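Section 4: Filling and setting out the snack box

Well done, the hard part (all that flat-folded card from Section 3!) is behind you. Filling the box is the fun bit, and it takes very little time once you've got the knack of the first row. These steps apply to the Zornadier counter box in both sizes. If you have the older Mamance tray, the walls are a touch lower, so skip step 6 and go straight to 4.2.

4.1 Filling the tray

1. Clear a table and give it a wipe. A small table is fine, and I rather like one with space to walk all the way round.

2. Put the box down in the middle with the open side facing you.

3. Draw the inner tray towards you with both hands. Keep it level and let it come at its own pace.

CAUTION: Don't tug the tray by one corner. The card will crease, and a creased tray never slides nicely again.

4. Take your first bar and stand it against the side wall, then bring the next one up snug beside it. Carry on across the tray, all the wrappers facing the same way.

5. When the row is nearly full, press the bars gently together with your fingertips. There is nearly always room for one more - a lovely little moment, that.

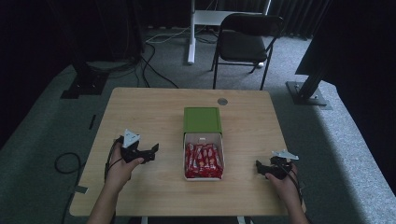 6. Run a flat hand over the top of the row. Any bar that sticks up wants easing down by its ends, never by pushing on the middle, or you'll snap the chocolate inside.

Note: Mixed flavours look wonderful, but keep each flavour in its own block. Your guests will find their favourite far quicker, and topping up is much easier for you.

4.2 Standing up the lid

1. Stand the lid upright behind the tray.

2. Check it from the front. A tall lid makes a splendid bright backdrop, so leave it plain if you can bear to!

3. If it leans, slide it forward until it touches the tray. Spare card strips (part 478) can be tucked in behind for a firmer hold.

CAUTION: Keep filled boxes away from sunny windows, radiators and the top of the fridge. Chocolate softens well before it looks soft.

4.3 Topping up

Bring older bars to the front and put new ones at the back. Refill when you can see the floor of the tray between bars, and tidy the row again as in step 5.

Replacement trays are part 531 and fit both the Zornadier and the Holach sleeve. For the Monti gift band, turn to page 13.

Guide revised 15/08/2020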